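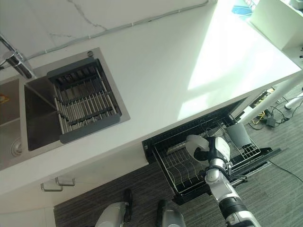

Low reach: pull-out rack, door folded down, counter above.

Omus two-arm kitchen package
Vumdale. Sold and quoted through Arancibia.

Planning price for the hand option: $1,509 per hand. Base robot quoted seperately, depends on arms, base and how much compute you want on board. Ask. We don't list it because it moves.

Who it's for: labs, test kitchens, appliance people, anybody putting a budget line together for household handling work. Cups, racks, doors, low cavities. Not a catering machine. Please don't order it for a cafe.

What's in the package
Robot, two arms, feet-style base
One pair of hands or grippers, your pick (mixed pairs OK, say so on the order)
Wrist camera per arm
Head camera
Power adapter and cable set
Setup call, one

Not in the package
Your counter. Your appliances. Spare fingers. Floor protection. Cable covers, and you will want cable covers, put them in the budget now and not in November when the money's gone.

Grip and small items

Light hollow things are the usual sticking point in quotes. People send us a spec that says "must hold mugs" and then the trial day is all thin cups and the force setting is way too high. Send the real objects list. Weights if you have them. If a cup can give when you squeeze it with your own fingers, mark it soft on the form.
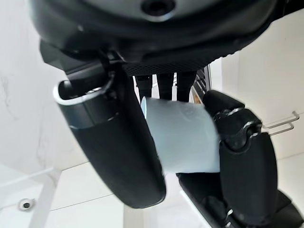

Force limits are set per hand in the Fumix panel, license comes with the hand, 24 months, then renewal. Budget the renewal. Finance departments hate suprises in year three and we get the emails. Panel runs on any ordinary laptop, no extra box to buy.

Spare finger sets: order with the hand if you can, shipping is the same either way. Lead time on a finger set ordered later is 3 weeks. Ordered with the robot, it goes in the same crate.

Space planning

Measure before you ask for a quote. What we need from you:
Counter height, floor to top
Height of the lowest rack or shelf you want reached
Door swing, fully down, and how far it comes out into the room
Clear floor in front of that door
Floor type (carpet is fine, thick rugs no)
Where the outlets are

Door down is the number everybody forgets. Robot stands in front of the door, not in front of the cabinet, so the reach is counted from there. If the open door and the robot don't both fit, you're looking at a side approach and that's a longer setup.

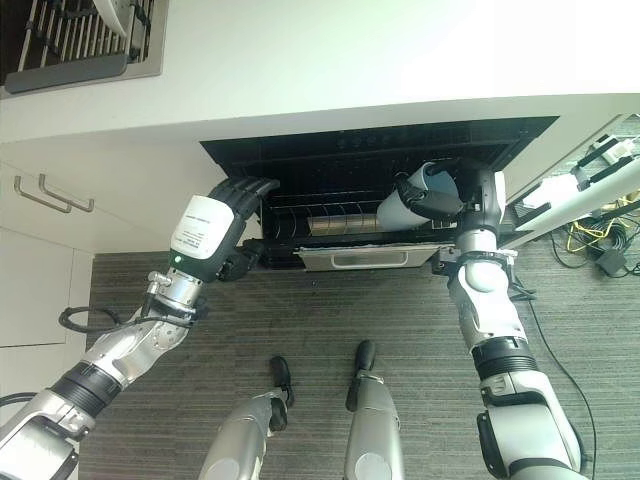
Both arms at a low opening. Left hand at the edge, cup in the right.

Hand or gripper?
Hand: more money, more maintenance, better on rims, handles, odd edges.
Gripper: cheaper, faster to swap, fine if your list is mostly one shape.
Can't decide, buy one hand and one gripper and add later. Plenty of room in the wrist mount for either. Swap needs a hex key and some patience with the connector.
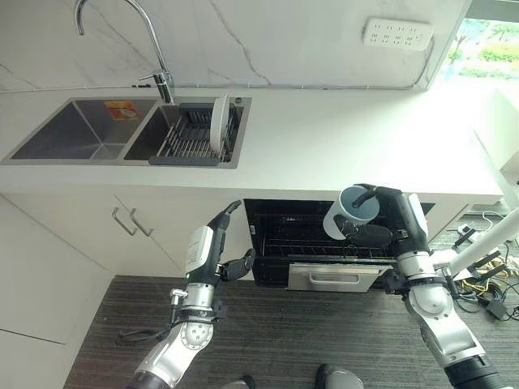
Daylight. If the work area is next to a window budget for a blind. Bright counter tops wash out in the head camera in the afternoon and then somebody calls support. White on white is the worst for it. A plain roller blind does the job, any hardware store.

Service
Plan A: phone and remote only
Plan B: phone, remote, one visit a year
Plan C: as B, with loaner arm
We'd take B for a first robot. A is OK if you have somebody in house who is happy with a wrench. Changing plans later is allowed, up or down, at the renewal.

Quotes are good for 3 months. Trial days can be booked before a quote, fee comes off the order.

Quotes and site questions: Ľubica Jurčo, planning desk, Arancibia. Mornings before 11 is best. Send the measurments with the first message please, and say which hand.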